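Looking after old punk records (and the shelf they live on)

I have 825 records in a spare bedroom that was never meant to hold them, and most of them came to me dirty. Basement shows, merch tables, the dollar bin at Niseck Records where everything smells a little like a garage. So over the years I've worked out some habits, and people keep asking me for them, so I've finally typed them up. 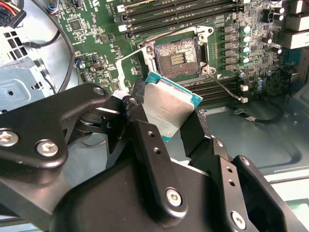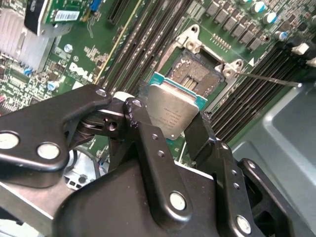

A processor and its open socket on a green motherboard, both shots.

Cleaning a record that's really grubby

Start dry. A carbon fiber brush, held lightly while the platter spins, two or three turns, then sweep off toward the edge. If you go straight in with liquid you just make mud and push it down into the grooves.

For the wet part I use distilled water with a single drop of plain dish soap to the quart. Tap water leaves minerals behind, and my tap water is terrible (hello, white crust on the kettle!). Lay the record on a clean folded towel, dampen a microfiber cloth and go around with the grooves, never across them. Then do the whole thing again with plain distilled water to get the soap off. Stand it in a dish rack until it's dry all the way through. I cut a square of plastic wrap and hold it over the label while I work, and I still slip up now and then – one of my favorite seven-inches has a label like a tie-dye shirt.

Don't use window cleaner. And keep rubbing alcohol away from old 78s, it eats shellac.

Price stickers

Warm the sticker with a hair dryer on low for a few seconds and peel from a corner, flat against the sleeve, slowly. Leftover gum comes off with a bit of lighter fluid on a cotton swab, but only on glossy sleeves! On uncoated cardboard it can leave a stain, so I just live with the sticker there. I have one sleeve with a Gotodby Video tag on it and I've grown to like it.

Sleeves

Throw out the brown paper ones. They shed. Poly-lined paper inners cost very little if you buy a big pack, and you can keep the original inner behind the record if it has lyrics or one of those wonderful angry xeroxed collages. Seams split when the record bounces around in the mail, so slide the disc out and put it behind the jacket before you ship anything.

Photocopied inserts and fanzines go in flat folders, acid-free if you can find them. No tape on tears. Take the rusty staples out with a butter knife and put new ones through the same holes.

Shelving

Records are so heavy. I had a cheap Melo bookcase that bowed in the middle after one winter, and I was lucky it bowed before it broke. Get cubes, with an upright every foot or so, and screw the whole unit to a stud. Store everything standing straight up, snug but loose enough to pull one out with two fingers. If they lean, they warp. Keep them off the floor too – I had a washing machine leak in September that stopped an inch from the Bs.

Heat is the other thing. My room hit 79 in July and I was nervous, but it's direct sun that does the damage, so hang a curtain and keep the shelf off the radiator wall.

Cassettes

Demo tapes that squeal often just need a full fast forward and rewind to loosen the pack. If the little felt pad has fallen off, you can swap the tape into a donor shell. Get the kind with five screws, and open it on a tray. I've crawled around on that carpet enough.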